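I have a thing with paper folding screens, fans and old sewing patterns, but this month it was something simpler: I learned to write letters again. I mean real ones, with a stamp.

It started in October, when my neighbour Biljana Nikolovski gave me a box of stationery she did not want to carry to her new flat in Limudstead. Inside were envelopes of five different sizes, a pad of thin blue airmail paper and a bottle of ink that had become a little thick. I promised her I would use everything. I am the kind of person who remembers a promise like this at night, so I began.

## The first letter was terrible

My first letter was to my aunt. I wrote it as I write messages on the phone, and after four lines I had nothing more to say. I asked how she was, I said that I was fine, I said that the weather was cold. Then I looked at the rest of the page and felt ashamed.

In my language we learned letters at school with a fixed beginning, something like "I take the pen in my hand to greet you". As children we laughed at it. Now I understand it better. The fixed sentence gives you time to sit down properly. I translated it into English for my friend Nuanchan Yensuk and she answered that in her family also the first half page was always greetings, to each person in the house by age, and the cat at the end.

So I tried a second time and I wrote to my aunt about one thing only: the stairs in our building, which are being repaired since spring. I told her who complains, who brings coffee to the workers, and how the woman on the third floor carries her bicycle up anyway. It became two full pages. She telephoned me when it arrived, which is a bit against the idea, but she was laughing.

## What I use

People ask me about pens, so I will answer it here one time.

- The blue airmail pad, one side only, because the ink goes through.
- A Plimska fountain pen, the cheap model. It leaks if I carry it in a bag, so it lives on the shelf.
- Plain white envelopes when the blue ones are finished.
- A lined sheet to put under the page. Without it my lines climb to the right like a road in the mountains.

I bought also a small notebook from Fondard where I write to whom I sent a letter and what I told them. My grandmother did this and I thought it was cold of her, like book-keeping. But I already told the stairs story twice to the same cousin, so now I keep the notebook.

The thick ink I could save with some drops of distilled water. I do not recommend it for an expensive pen.

## The post office

Our post office is in a house with 1833 over the door, and I believe the queue is from the same year. I used to go at lunch, which was a mistake. Now I go at ten past nine, when the pensioners have finished and the parcels people are not awake yet. The lady behind the glass has begun to show me the nice stamps without asking. Last time there were birds. I took 7 of the heron and none of the owl, because the owl looks angry and I did not want to send it to anybody.

A letter to my aunt needs four days. A letter to Nuanchan needs between nine days and three weeks, and we have not found the rule. Once two of my letters came on the same morning, and she read the second one first, so she knew that my tooth was better before she knew that it hurt.

## Where I write

I tried the kitchen, but there I always stand up to do something else. I tried the library, where it is quiet but the chairs are too low for me. The best place for now is any white table with enough room for my elbows, and in the afternoon, when I am not hungry.

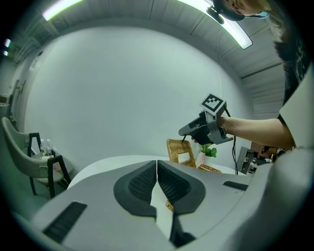
*A white tabletop, and somebody reaching across.*

I write slowly. One page takes me half an hour in English and twenty minutes in my own language, and in English I still keep the dictionary open for small words. "At the weekend" or "on the weekend"? I have checked this so many times that the book opens there alone.

What I like the most is the waiting, and I did not expect to write this sentence. When I send a message on the phone I look every minute if it was read. With a letter I forget it, I go to work, I buy potatoes, and then one evening there is an envelope with a crooked heart on the back, or a stain, and I put it beside my plate until I have finished eating.

There are eleven blue sheets left on Biljana's pad. The next one is for her, as soon as she sends me the number of her new house, which she has forgotten to do two times.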